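Notebook, January. Grelura site, moving the old pages to one responsive build

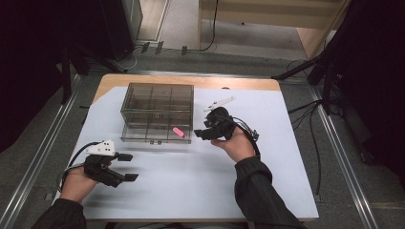

Picking up where I left off before the break. The separate mobile site (the m-dot one) is still live and still getting traffic, and the plan remains to fold it into the main site and redirect everything. Leonie Schwerdtfeger has the redirect list. I have the templates.

State of things this morning:

Product listing template is done down to the narrowest width we support. Product detail is done except for the size chart. Store finder not started. Checkout is out of scope for now, it belongs to Marty's group and they don't want it touched until the payment change is in.

Crawl of the old mobile site finished overnight. 2,254 URLs. I expected fewer. A big share are the same product pages with a sort parameter on the end, so the real list is a lot shorter. Ran it again with parameters stripped and sent the result to Leonie. She came back with 122 that have no match on the desktop site at all. Mostly old campaign pages, plus a set of care guides that somebody wrote only for mobile and never copied over. The care guides are decent and people land on them from search. I want to keep those. Campaign pages can go to the nearest category, or return a 410 if there isn't one.

Do not send them all to the home page. We did that on Senville and spent weeks getting the search listings back.

9:40 a.m. Size chart. It's a table with nine columns and it was built as an image on the old mobile site, so there was nothing to reuse. Tried three things:

First, let the table scroll sideways inside its own box. Works, but on the test phones you can't tell it scrolls. The columns happen to end right at the edge of the screen, so it looks complete. Added a shadow on the right side. Better. Still easy to miss on the small Android.

Second, turned each row into a stacked block with the heading repeated. Readable but very long. You lose the ability to compare one size to the next, which is the only thing anyone wants from a size chart.

Third, kept the first column fixed and scrolled the rest, with the column width set so that the last visible one is always partly cut. This is the one. Checked it at 320, 360, 390 and on the tablet both ways. At 320 the first column takes too much room in German. Shortened the label and it fits.

Committed on the branch jesen-templates. Jesen is what we're calling the whole responsive build now, by the way, so if you see it in tickets that is all it means.

Menu. The old script opened the menu on hover for desktop and on tap for mobile by checking the user agent. Took that out. Now it opens on tap or click everywhere. Keyboard works too, Escape closes it and focus goes back to the button. Had one bug where the page behind kept scrolling with the menu open on iOS. Setting overflow hidden on the body did nothing there. Fixed the body position and stored the scroll offset, then put it back on close. Ugly but it holds. There's a comment in the file.

Images. The listing page was loading full desktop images and shrinking them in the browser. Set up srcset with four widths. First load on the throttled connection still felt slow, and when I looked, the first row was being lazy loaded with everything else. Turned lazy loading off for the first row only. Much better. Need to ask whether the CMS can do this by itself, at the moment it's hard coded to the first four items and will break if somebody puts a banner in there.

Fonts. Three weights loaded, two used. Dropped the third. Somebody will ask why the footer looks different. It doesn't.

After lunch. Went through the open tickets with Leonie. 51 open on this build. We closed the duplicates and anything that only applied to the m-dot pages. Agreed that the cookie banner has to be fixed before anything goes to the client, it covers the add to cart button in landscape. She's taking that one. I'm taking the form fields, where the phone zooms in when you tap an input. Font size on the inputs is 14 px and needs to be 16.

Done, at 3:15. Inputs are now 16 everywhere, and the newsletter field in the footer had to get a bit taller. Also set the right input types while I was in there, so phone number brings up the number pad and email gets the @ key. Postal code I left as text since Canada and the UK need letters.

Open questions:

Does the store finder need the map on phones at all? The list with a directions link might be enough. The map script is the heaviest thing on the page.

Who switches the DNS for the m-dot host, us or their hosting people? The redirects have to sit somewhere after the old server is shut off. Minimum one year, I'd say.

Analytics has the mobile site as its own property. Export the old data before it goes.

Canonical tags on the old mobile pages point at desktop, good, but the desktop pages still carry the alternate tag pointing back to mobile. Remove on the same day as the redirects, not earlier.

Tomorrow: store finder, start with the list only. Put the care guides into the CMS as drafts. Borrow the old iPhone back from Marty, we have nothing here running the older Safari and the fixed column in the size chart should be checked on it.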